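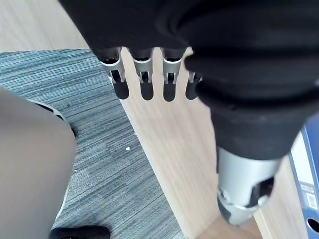 The Vikari Wrist View Kit is the little camera mount and recording package that came out of our study on hand-eye learning, and we're so pleased to be able to offer it to other labs at last. It started life as a research question (how much does a robot hand really gain from having its own view of its fingertips?) and slowly grew into something other people kept asking to borrow. What the camera gives you is a close look down past the fingers to whatever lies under them, so a learning program gets the rounded black fingertips and the edge of a pale wooden surface together in the same view, and can work out the gap between the two without anyone measuring it by hand. It also takes in plenty of the room, carpet and a blue ring binder and somebody's trouser leg included, and we've come to think that's a good thing. More about that further down!

What the study found

We compared two ways of teaching the same hand. In the first, the learning program only had a fixed camera on a stand, looking at the whole workspace. In the second, it had that same fixed camera plus the wrist view. Both were trained on 200 demonstrations of everyday office jobs, such as pulling a binder from a shelf, straightening a stack of folders, or picking a pen up off a desk. With the wrist view added, the hand learned the binder task from almost half as many demonstrations, and it went on working when we moved the shelf to a different wall. The pen task improved much less. We think the fingers themselves hide a pen at the moment it matters most, and we'd love to hear from anybody who has found a good way past that.

We did all our recording in ordinary rooms with people coming and going. An earlier round, done in front of a plain backdrop, looked wonderful on paper and then fell apart the first time a chair was moved. So the kit comes with our advice to leave the room as it is, furniture, feet and all, and to record in as many corners of it as you can manage. 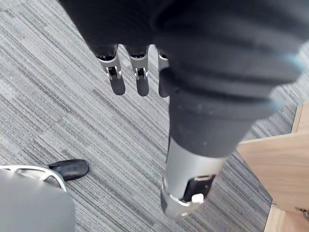 The other thing we learned is that short sessions beat long ones. Our operators did their best work in blocks of 12 minutes, with a proper break in between, and the recordings from the end of longer blocks were nearly always the ones we ended up throwing out. The Hladun software that comes with the kit has a gentle timer built in for exactly this (you can turn it off, though we'd ask you to try it for a week first).

What you get

Wrist camera with low-profile mount
Flustine clip set, 5 clips, for keeping the cable flat against a fabric sleeve
Hladun recording software, one lab license
Sample set of 288 recorded demonstrations, with notes
Printed setup guide

Will it fit my hand?

The mount was designed for hands with a rigid wrist housing and will go on most of them with the clips provided. If your hand wears a fabric sleeve, fit the sleeve first and the mount second, then bend the wrist slowly through its whole range and watch the live picture for folds creeping in at the top. A little bit of sleeve in view does no harm. If it covers the fingertips, slide the mount down one notch and try again.

Ordering

Kits are put together in small batches by Irent and usually leave the workshop within 12 working days. The September batch has all been spoken for, and the next one opens for orders in October 2026. Write to us with the make of your hand and a photo of the wrist, and we'll tell you which clips to ask for.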